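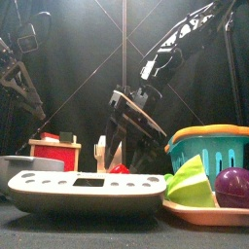

The cardigan that refuses to retire

Shalini Goel bought her first Plomura cardigan at an airport, in August, because the terminal was freezing. It was mustard. It had leather buttons the size of walnuts and made her look, she says, like a geography teacher on leave. She now owns 14 of them.

Plomura, a knitwear label that spent most of its life dressing people's uncles, has become the thing to be seen in. The waiting list for its Stulier model – shawl collar, two deep pockets, elbow patches nobody's elbows require – stood at 2124 names when I called, and I was invited to become the next one. I said I'd think about it. I thought about it for the length of the hold music.

Designer Attila Bognár has changed very little since he took over. The sleeves are a touch longer, and there is a new green he calls Norkness, which looks a lot like the old green. "People kept asking for a relaunch," he told me. "So I moved the label from the left to the right." The first run of 3000 sold out before his mother could get one, a subject he would prefer not to revisit.

Stylist Poonam Garg puts hers over slip dresses and belts it with whatever is lying around, including, on one job, a curtain tie. Tarun Rathore, who sells vintage knits out of a former shoe repair shop, takes a sterner view. He wants originals, with the stretched pockets and the faint smell of pipe, and charges accordingly. A moth hole costs extra if it's in a good place.

For anyone keen to join in, buy one size up, leave the bottom button alone and never hang it. The Stulier comes in mustard, rust, Norkness and a brown that Bognár describes as "brown." Mine is the brown. It should arrive by spring, when it will be too warm to wear.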